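Procurement planning for robotic produce handling

Procurement planning for robotic produce handling is the work of choosing, budgeting and scheduling the purchase of robot equipment that picks up, sorts or packs fresh fruit and vegetables. It covers the arm, the gripper, the cameras, the work surface and the software, and also the less visible costs such as training, spare parts and cleaning. The term is used mostly by small packing houses, food cooperatives and teaching laboratories, where one purchase may take a large part of the yearly equipment budget.

The subject is related to general capital planning, but it differs in one important point. Produce varies in size, shape, weight and softness from one piece to the next, so the buyer cannot specify the equipment from a single drawing of the part, as is usual in metal or plastic work.

Background

Planning guides for factory robots were written for goods of fixed form. When food businesses began to buy smaller arms, many of them used the same guides and found that the arm was a modest part of the total. The gripper, the lighting and the hours spent on trials were often missing from the first budget.

A planning method made for produce was described by Nipon Thongdee in a handbook prepared for the Stasberg packing cooperative. Thongdee separated the purchase into stages and asked that each stage have its own budget line and its own person responsible for it. The Stasberg method, as it came to be called, was later changed by Usa Sombatkul for use in teaching laboratories, where the number of pieces handled in a day is low but the kinds of produce change often. Her version is shorter and gives more space to the gripper.

Defining the task

The first step is a written list of the produce to be handled. For each kind the list gives the smallest and largest size expected, the weight, the condition of the skin and the way the piece usually lies on a flat surface. A lime has a firm skin and a rounded body, and it may roll when touched from one side. A bell pepper is hollow, has lobes, and can be damaged at the shoulder. An onion has a dry outer layer that may come off in the gripper and collect on the work surface.

The list also records what should happen to each piece after it is picked up. Placing a lime in an open crate asks for little precision. Placing it in a tray with cups asks for more, and the difference can change the class of arm that is needed. Sombatkul recommends that the list be finished before any supplier is contacted, as suppliers tend to describe the task in the terms of the product they sell.

Equipment categories

Most plans divide the equipment into the following categories.

Arm. The arm is chosen by reach and by payload. The payload must include the weight of the gripper and of any camera fixed to the wrist, a point that is often forgotten in first plans. For single pieces of fruit a small arm is normally enough, and reach becomes the deciding figure.

Gripper. Grippers with two parallel fingers are common in low-volume work. They are simple to repair and can handle many shapes if the opening is wide enough for the largest piece on the list. The opening should leave free space on both sides of the produce, so that small errors of position do not cause a finger to land on the fruit. Textured finger faces hold smooth skin better than plain ones, but they need more careful cleaning. Suction cups are faster on smooth and regular skin and weaker on dry or loose skin. 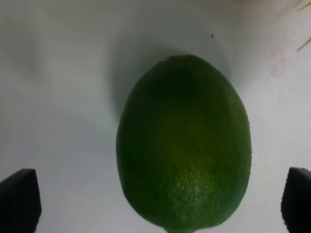 Cameras and lighting

A camera may be mounted on the wrist, above the table, or in both places. A wrist camera sees the piece from close range during the approach, and its view normally includes the tips of the fingers, which helps in judging whether the piece is between them. Its weakness is that produce lying to the side can be only partly in view. An overhead camera gives the whole layout but loses detail, and the arm can block it at the moment of grasping. Plans that include only one of the two should state how the other kind of information will be obtained.

Lighting is cheap compared with the rest and has a strong effect on results. Glossy skin, such as that of a red pepper, returns bright highlights, and strong shadows on a pale surface can be mistaken by simple software for part of the object. Soft, diffuse light is generally preferred. The Stasberg handbook places lighting in the same budget line as the cameras, so that it is not removed when savings are looked for.

Work surface

The work surface is chosen for contrast, for cleaning and for height. A plain white top gives good contrast with most colored produce and makes dirt easy to see. It gives poor contrast with garlic, white onions and cauliflower, and a site that handles these may need a second, darker top. The surface should be free of printed patterns. Small specks and stains are normal in use, and the plan should say how often the top is wiped and who does it.

Open space on the table is also a planning matter. If pieces are crowded together, the fingers have no room to come down between them, and a wider table or a separate feeding tray has to be bought. Trials are therefore usually run first with few pieces, set well apart, and with different kinds of produce on the same surface.

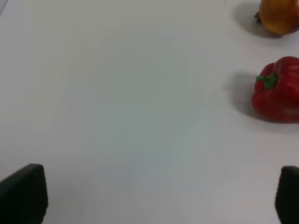 Onion and red bell pepper on a white work surface, with the two-finger gripper open.

Budgeting

A budget for produce handling is normally divided into purchase cost, installation cost and running cost. Purchase cost includes the categories above. Installation cost includes the stand, the electrical work, safety fencing where it is required, and the hours of staff who are taken away from their usual duties. Running cost includes finger pads, cables, software fees, cleaning material and the produce used up in trials.

The last item is small for a single week, but it can grow. In the Drendance teaching laboratory, the trial plan called for 1,000 grasps before acceptance, divided among seven kinds of produce. The same piece can be used many times, but softer kinds had to be replaced often, and the laboratory added a separate line for them in its next budget.

Sombatkul advises keeping two sets of finger pads in stock from the first day. A worn or torn pad stops the work completely, and delivery times for small parts can be longer than for the arm itself.

Acceptance trials

An acceptance trial is the test on which the final payment depends. The contract should say which produce is used, how it is placed, how many attempts are made and what is counted as a success. A common disagreement is whether a piece that was lifted but marked on the skin is a success. Thongdee's handbook treats it as a failure in every case. Drendance set its limit at 94 successful grasps in each hundred, with the pieces placed by laboratory staff and not by the supplier.

It is usual to include difficult positions in the trial – a lime standing upright, a pepper lying on its side, an onion near the edge of the camera's view. Records of each attempt are kept together with the camera pictures, so that both sides can look at the same material if the result is disputed.

Renting and shared purchase

Some sites rent equipment for one season before they buy. Rental is more expensive per month, but it gives real figures for the running cost. Shared purchase is another form. The growers of Tovar and Priltness bought one arm together and moved it between their packing sheds, with the change of place set for September. Shared plans need a clear rule for damage during transport, and each site needs its own stand and its own lighting, or the camera settings must be done again after every move.

Criticism

The Stasberg method has been criticized for the amount of writing it asks for before the first purchase. Small growers have said that the produce list alone takes more time than they have during harvest. Others consider that its fixed stages do not suit software that is updated often, as a gripper rejected in one trial may be acceptable after a later update. Sombatkul's shorter version answers part of this criticism by allowing the gripper to be tested again without repeating the other stages.

See also

Capital budgeting
End effector
Food packing
Machine vision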